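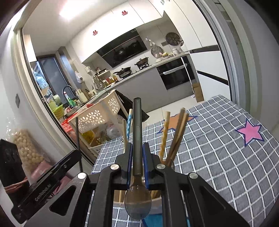 Chopsticks in a white holder on the table, with the kitchen behind.

Do chopsticks have to match?

People say a lot of things about chopsticks. Some of it is true. Some of it gets repeated because it sounds good. Let's check a few.

"All chopsticks are the same."
No. Look in the holder. One lot is light blue with a pattern, one is pale wood, one is yellowish bamboo, and the ones leaning to the right are brown. They all do the same job, but they don't feel the same in your hand. Smooth ones can let a noodle slide off. Plain wood usually grips better. Try both with a slippery noodle before you believe us.

"Bamboo is a kind of wood."
Lots of grown-ups will tell you this. Bamboo is a giant grass! It grows in hollow stems and gets hard enough to carve, so it ends up in the same drawer as the wooden things. Some labels mix them up too.

"You must never mix up a pair."
Who says? If two sticks are the same length and about as thick as each other, they will pick up a dumpling. Matching colours just make the pairs easier to find. If one stick is much longer, it does get annoying.

"Spoons don't belong with chopsticks."
Then what about soup? There's a dark, see-through spoon with a long handle at this table, and plenty of families use both at the same meal. Chopsticks for the bits, spoon for the broth.

"Standing them in a cup keeps them clean."
Only partly. A cup keeps them off the table, but if they go in wet, water can run down and sit at the bottom. Wood and bamboo don't like that and can go mouldy. Dry them first. Some holders have holes in the base, so turn yours over (empty it first) and look.

"Chopsticks are too hard for kids."
Millions of kids would disagree. Here is a way to find out for yourself. You need 3 cotton balls, 2 bowls and a pair of chopsticks. Rest the bottom stick in the crook of your thumb and keep it still. Hold the top one like a pencil and move only that one. Shift the cotton balls from bowl to bowl. Too easy? Use dried beans.

Bevstead Kids, 10 February 2013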